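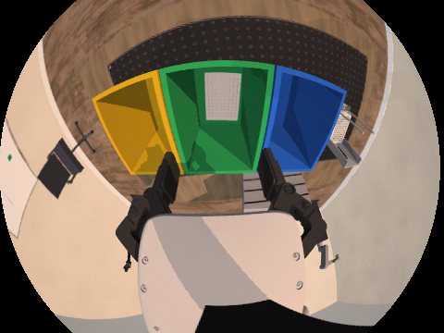
Open bins in yellow, green and blue, side by side (computer rendering)

Trillow is a mixed-use high-rise in the warehouse district of Cleltville. It consists of a 38-story residential tower set on an eight-story base that holds shops, offices and a parking garage. The building was developed by Plilladus, with Matlala as general contractor, on land formerly used as a rail freight yard. It is the tallest residential building in the city.

Site

The building occupies a full block between Canal Street and the old freight spur. The ground slopes down toward the canal, so the garage entrance on the south side is one level below the main lobby. Fill left from the rail yard was removed before foundation work began, and the tower stands on drilled concrete shafts carried down to bedrock. The base rests on shallower footings. A movement joint separates the two structures from the ground up to the roof of the base.

A brick freight office at the northeast corner was kept and joined to the lobby by a glazed passage. Its original loading doors were replaced with fixed windows. The floor inside was raised to meet the level of the lobby.

Design and structure

The tower has a cast-in-place concrete frame with flat floor slabs and a central core. The core contains the elevators, two exit stairs and the main risers for water and power. Columns are set back from the outer wall, which allows the corner apartments to have uninterrupted glass on two sides. Most of the columns continue straight down through the base. Those on the west side are shifted by a deep transfer slab to leave a wider driving lane in the garage.

The outer wall of the tower is a unitized curtain wall with gray metal panels at each slab edge. The base is faced in dark brick laid in a running bond. Early drawings showed balconies on every floor; in the built version they appear only on the canal side, where wind studies found lower gusts.

The roof of the base is planted and serves as a shared terrace. Rainwater from the terrace and tower roof drains to a tank in the garage and is used for irrigation.

Use

The building has 700 parking spaces, part of which are open to the public at hourly rates. Retail units line Canal Street at ground level, and a grocery store takes up most of the east side. The offices above are reached through a separate lobby.

Apartments range from studios to three-bedroom units and are all rented. Under the zoning agreement with the city, 80 apartments are reserved for households below a set income limit. These units are spread through the tower and have the same finishes as the others — an exception is the top two floors, which contain only market-rate units.

Construction

Demolition of the freight sheds was followed by a long pause while the developer and the city settled the route of a storm sewer crossing the block. The sewer was moved to Canal Street. Work on the base then went ahead, and the tower core rose ahead of the floor slabs using a self-climbing form.

The topping out took place on 27th September, when the last bucket of concrete was placed at the roof of the core. The curtain wall was closed in by December, apart from a strip on the north face left open for the construction hoist. The first tenants moved into the lower floors while interior work was still under way above.

See also

Curtain wall
Mixed-use development
Topping out
Transfer slab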